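Quick one tonight, been heads down on the replanner and I want to get this out of my head before I forget half of it.

So. The stutter. If you read the September post you know the one — arm moves fine in open space, then gets near anything thin and starts hunting. Little back and forth twitches, like it can't pick a side. I blamed the controller for way too long. Retuned gains, swapped the interpolator, even rolled Lorketti back to the old release. Nothing.

Sarahí Bermúdez looked at my logs for maybe ten minutes and asked why the goal pose was moving. I said it wasn't. It was.

## What was going on

Planner runs in Galano, perception in its own process, and they talk through a queue. Perception was publishing a fresh obstacle map every cycle, wich is fine, except the map origin was getting snapped to the nearest voxel each time the wrist moved. So the whole world jumped one cell sideways. Planner sees a "new" world, throws away the path, starts over. Repeat forever.

Fat obstacles hide this. A wall that shifts by one voxel is still a wall. A chair leg is a couple of cells wide at best, and when it jumps, the gap you were aiming for is suddenly closed.

The fix, such as it is:

- origin pinned at startup, in the base frame, never touched again
- grid stays at 128 per side, tried going finer and the update time got ugly
- planner keeps its old path unless the new one is clearly better (hysteresis, should have had this from day one)
- queue depth down from 13 to 2, stale maps are worse than no maps

The last one annoyed me. 13 was a number I typed in as a placeholder and then forgot.

## Test world

Switched the sim over to the Gralmont room too. The old test world was all boxes and boxes were letting me off easy. Wanted thin stuff, shiny stuff, shadows on the floor, casters.
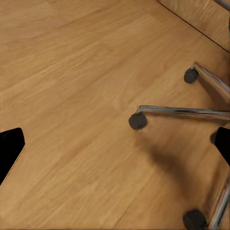 Depth in sim is clean so reflections don't hurt me yet, but the color segmenter does its own thing and I still don't trust it with anything chrome. Shadows get labeled as obstacle now and then. Put a height check on it for now, anything flush with the floor plane gets dropped. Crude. Works until someone leaves a cable out.

With the pinned origin I did 5 runs back to back and no twitching in any of them. Small sample, I know. One run took a weirdly long way around but it commited to it, and I'll take that over dithering.

Still to do: the wrist camera mask is hand drawn and needs to come from the model, and the Tlapale logger drops messages when I record at full rate. Might just write to disk directly and skip it. Config changes are pushed, tests are not, will clean them up tomorrow if the build box behaves.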